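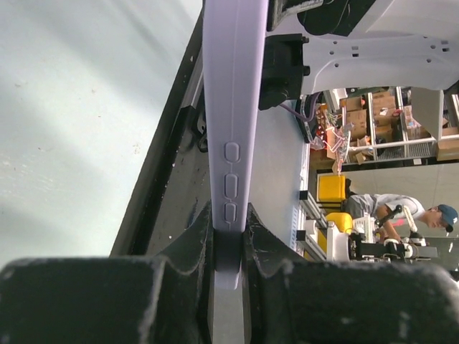
Diapositiva 1. Vista desde la cámara de muñeca: barra de color lavanda sujeta entre los dos dedos de la pinza. Al fondo, otro puesto de trabajo.

Notas para la ponente
Recogida de demostraciones para el aprendizaje de tareas de manipulación
Wanting Qiu, Proyecto Skella
2018-05-05

Apertura

Agradecer la invitación a la organización y saludar a los representantes de Ikavau y de Plirkico. Indicar que la intervención se limita a la fase de recogida de ejemplos. La arquitectura del modelo y los resultados del entrenamiento se presentarán en la reunión de junio.

Dejar la primera diapositiva en pantalla mientras se formula la idea de partida: el sistema aprende de lo que registra su propia cámara. Señalar que los dedos ocupan buena parte de la parte inferior de la imagen y que la pieza queda entre ambos. Cuando el operador guía el brazo ve la mesa completa; el modelo, en cambio, dispone de esta perspectiva y de las posiciones articulares.

Diapositiva 2. Definición de episodio

Un episodio comienza con la pinza abierta en la posición de reposo y concluye cuando el operador confirma el final de la tarea. Cada episodio incluye el vídeo de muñeca, la trayectoria de las articulaciones, la apertura de la pinza y una instrucción escrita en lenguaje natural.

Subrayar que la instrucción se redacta antes de iniciar la grabación. Durante las primeras semanas se redactaba después, y los textos acababan describiendo lo que el operador había hecho y no lo que se le había pedido. Aquellos episodios se conservan en una carpeta separada y no forman parte del conjunto.

Diapositiva 3. Estado del conjunto

Leer las cifras despacio. Se han registrado 444 episodios, de los cuales 427 han superado la revisión. Los restantes se descartaron por pérdida de sincronía entre el vídeo y las articulaciones o por interrupción del operador antes de la confirmación final.

Aclarar, si se pregunta, que un agarre fallido no constituye motivo de descarte. Si el operador corrige el movimiento y termina la tarea, el episodio se acepta completo, con la corrección incluida.

Diapositiva 4. Variación del entorno

Volver un momento a la primera imagen. Llamar la atención sobre el fondo: estanterías con cajas de cartón, cables rosados y rojos, una persona inclinada sobre un banco con otro brazo robótico. El protocolo admite fondos de este tipo y no exige paneles ni cortinas. También admite luz desigual, como la que se aprecia en la superficie clara de la izquierda.

Lo que sí se controla es la posición inicial de la pieza, que se modifica cada 25 episodios conforme a la hoja de variaciones. La orientación de la cámara respecto de la pinza no se altera en ningún caso. Si el soporte recibe un golpe, la sesión se detiene y se repite la calibración.

Diapositiva 5. Piezas alargadas

Explicar por qué se ha dedicado un bloque propio a las piezas largas y planas. Una vez sujetas, atraviesan el campo visual y ocultan parte de lo que hay detrás. En la barra lavanda se distinguen además tres contornos en relieve, unidos por una línea fina; el más próximo a la pinza queda parcialmente en sombra. Conviene que los ejemplos recojan esa pérdida de contraste.

Pausa. Preguntar a la sala si algún grupo ha trabajado con oclusiones comparables.

Diapositiva 6. Revisión y etiquetado

La revisión corresponde a 2 personas que trabajan por separado con la herramienta Zheng. Cada una marca el inicio del contacto, el cierre de la pinza y la liberación del objeto. En caso de discrepancia, el episodio pasa a una sesión conjunta, cuya decisión queda anotada en el registro. El operador que ha grabado un episodio no interviene en su revisión.

Si el tiempo apremia, omitir el detalle de las marcas y pasar directamente a la última diapositiva.

Diapositiva 7. Cuestiones abiertas

Plantear dos asuntos para el debate: la proporción adecuada de episodios con corrección y la conveniencia de incorporar una segunda cámara fija. Plirkico ha solicitado expresamente que se trate el segundo. Recordar que toda cámara adicional obligaría a revisar el formato de almacenamiento acordado con Ikavau.

Ceder la palabra a la moderación. Las solicitudes de acceso al conjunto se remiten por escrito a la coordinación del Proyecto Skella.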